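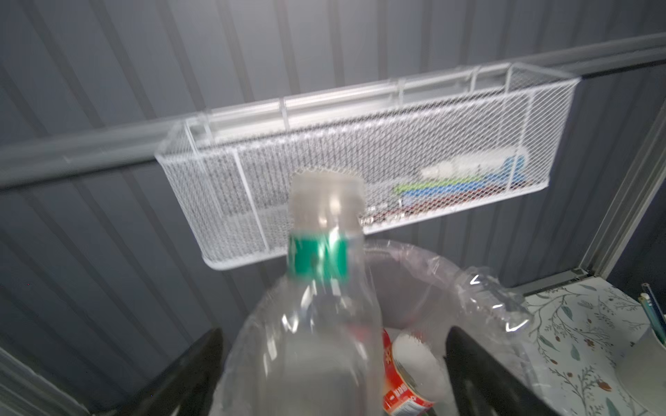
Plalteck is looking for people to take part in a study of how households store small everyday things, and how long they spend looking for them. We mean keys, pens, batteries, chargers, tape, spare screws, medicine, and all the other bits that don't have an obvious home. Some people keep them in a kitchen drawer. Others use a shelf by the door, a biscuit tin, or a mesh basket hooked over a rail with a mixture of things lying in the bottom of it. We are interested in all of these, tidy or not. You do not need to have a system, and you should not clear anything up before you apply.

What the study is for

The study is the second part of a project on storage in smaller homes. The first part was a postal survey, which was filled in by 1,522 households in and near Wakard. It told us what people own and where they say they keep it. It did not tell us much about what happens on an ordinary Thursday evening when someone needs a fuse. The second part follows a smaller group of households more closely. Of those who answered the survey, 586 said they would be happy to hear from us again, and they have already had a letter. We are now opening the remaining places to anyone who meets the conditions below, whether or not they filled in the survey.

Who can take part

You can apply if you:
are aged 18 or over
live within the Wakard bus area, in any kind of rented or owned home, including houseboats and rooms in shared houses
have lived at your present address for at least six months
do not expect to move house before the end of the study

People who live alone are welcome, and so are families. In a shared house, we need written agreement from everyone who uses the rooms we would visit. Children can be at home during visits but will not be asked any questions.

We have had plenty of replies from homeowners with a garage or a shed. We would especially like to hear from people without one, and from people over 70.

What you will be asked to do

First, there is a phone call to go through the conditions and answer your questions. It is short and you can bring it to an end whenever you like.

If you join, one of our researchers will visit you at home. The visit takes up to two hours. You will be asked to show the researcher the places where you keep small things, and to find a few items from a list while the researcher makes notes. The list is the same for every household. If you don't own something on it, we move on to the next item.

After that you keep a diary for two weeks. Each time you go looking for something small, you write down what it was, where you looked and whether you found it. Most entries are a line or less. The diary comes as a paper booklet or through Wivus, which works on most phones and on a home computer. Please tell us which you prefer when you apply – we can't swap you over once the diary has started.

There is a final phone interview when the diary is finished. We do not come back to the house.

What we will not do

We will not open drawers, cupboards or bags ourselves. We will not photograph people, post or anything with a name on it. Photographs of storage places are taken only if you agree on the day, and you can look through them before the researcher leaves. Any you don't like will be deleted.

Nothing is sold as part of this study, and nobody will suggest products to you.

Payment

Each household receives a voucher after the home visit and a second one when the diary is handed in. They can be spent at most supermarkets. If you leave the study after the visit, you keep the first voucher. It is one set of vouchers per household, however many people fill in the diary.

If you would rather not be visited at home, you can bring photographs to the Benítez Building and do the first session there. There are only a few places of this kind. Bus fares are paid back on the day, so please keep your ticket. The entrance on the car park side has no steps.

Your information

Your name and address are kept apart from your answers. The diary has a number on it in place of your name. You can leave at any point without giving a reason, and you can ask us to remove your answers up until the results are written up. A full information sheet is sent to everyone before the phone call, in ordinary or large print.

How to apply

Fill in the short form on this page, or pick up a paper copy from the front desk of the Benítez Building. The form asks for your contact details, the type of home you live in, how many people share it, and the times of day that suit you for a call. Evening and Saturday visits are possible – tick the box if you need one.

Applications close on Jun 25, 2024. We will write to everyone who applies, including those we can't offer a place.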